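FOR IMMEDIATE RELEASE — November

Lovinico opens parent tester program for the Jallberg carrier, applications close end of month

ENDHAM — Lovinico is looking for 40 families to try the new Jallberg baby carrier before it goes on sale in the new year. Mums, dads, grandparents, whoever does the carrying at your place.

Testers keep the carrier. In return we ask for 3 short write-ups over the winter, one video call with the design team, and blunt opinions. Very blunt is fine. The last round told us the waist buckle was a pain to do up one-handed and they were right, so it's been redone.

The Jallberg suits babies from newborn up to toddler size, with 2 carrying positions, front and back. Soft cotton body, padded straps, machine washable (cold, hang dry). Comes in four colours including a new grey. No separate infant insert needed, it folds in.

"We had 1000 emails after the first version came out and I read every one," said Abimbola Osagie, who heads up product at Lovinico. "Most of them were about straps. So we started with the straps. I'd like to hear from parents who gave up on carriers the first time, they're the ones I want to talk to."

Who can apply: anyone caring for a child under two. Twins welcome, tell us on the form so we send the right number. No blog or social following required — if you do have one, please mention the carrier was supplied free of charge.

Selected families will hear by email. Parcels go out from the Endham warehouse by our delivery partner Afolabi, signature requried.

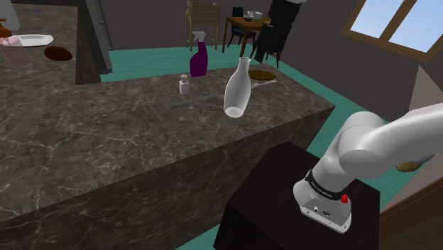
Spray bottle and white jar on a marble-look kitchen island. Computer rendering.

How to apply: fill in the tester form on the Lovinico website, under Families. Takes a few minutes. One application per houshold please.

Media: review samples are seperate from the tester program, limited numbers, ask early. High-res product shots and the size chart on request. Interviews with Abimbola Osagie can be arranged, mornings are best.

Contact: Lovinico press desk, Endham

— ends —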